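The Mug Shelf: read me first

Hi! If you're reading this you probably want to know what is in the mug shelf notes, how I wrote them, and whether they're any use to you. I'm Noémie Dhillon, I look after the shared kitchen things at Dulell, and this file goes along with the folder of notes I keep on mugs and the little stand they live on.

What's in the folder

There are 128 short entries, all plain text, one per file. Each entry covers one arrangement: which mugs were on the plank, what order they stood in, and which way the handles pointed. Filenames start with the order from left to right, so black_speckled_white is exactly what it sounds like. A few of the early ones run right to left (sorry!) and those have an r at the end of the name.

There's also a file called glazes.txt where I try to describe colors in words other people would use. I went back and forth on the speckled one for ages. Tudor Costache calls it green, I call it blue, and we settled on "green-blue" in every entry so that a search will find it.

Where the mugs stand

The stand is a simple thing, black square tubing with a pale gray plank across it, and it sits right on the tabletop. I like that it's open underneath — you can wipe the table without moving the mugs, and you can tell at a glance if a teaspoon has rolled under there. It holds three mugs with room to get your fingers between them. Four is a squeeze, and I've marked those entries "tight." 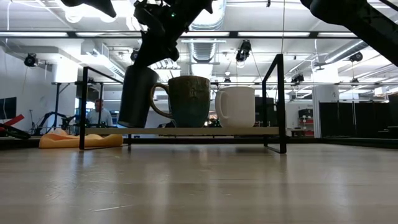 DULELL, SHARED WORKROOM — October

Black on the left, speckled in the middle, plain white on the right. This is the order I use as the starting point for everything else, and if an entry doesn't mention an order, assume this one. The speckled and white mugs have their handles to the left. For the black one I write "no handle showing" whenever I can't see one from the front, and I leave it at that.

The speckled mug is slightly taller than the white one, so if you're sorting by height, go by the glaze file and don't trust the order of the names. The white one is matte, the speckled one is glossy, and I only use those two words for finish. (I had "satin" in there for a while. Nobody agreed on what it meant.)

Known problems

Entries 6 and up use the word "plank." Before that I wrote "shelf," sometimes for the plank and sometimes for the whole stand, and I haven't fixed it.

Volumes are missing almost everywhere. I filled one mug to 400 ml, spilled it carrying it back to the sink, and gave up.

Using it

Copy whatever you like. If you add entries, please keep left to right and put your initials on the last line. Tudor merges new ones when he gets to it, usually after lunch.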